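Session token binding

I think of session token binding as stapling a login to the device that asked for it. A stolen token is useless on some other laptop, because the server wants proof of a key that never left the first one (I love this part!).
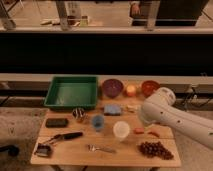 Page kept by: Olmedo Identity Team

Cukton, our sign-in service, issues tokens lasting up to 800 seconds, and each one carries a hash of the device key. Azucena Cárdenas wrote the original check in April, and I've only fiddled with the error text – code 1018 means the hash didn't match, 164 means there was no key at all. 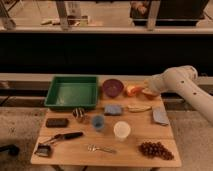
Known limits

Tuler proxies strip the proof header, so anything behind them falls back to plain tokens. See ticket 3044.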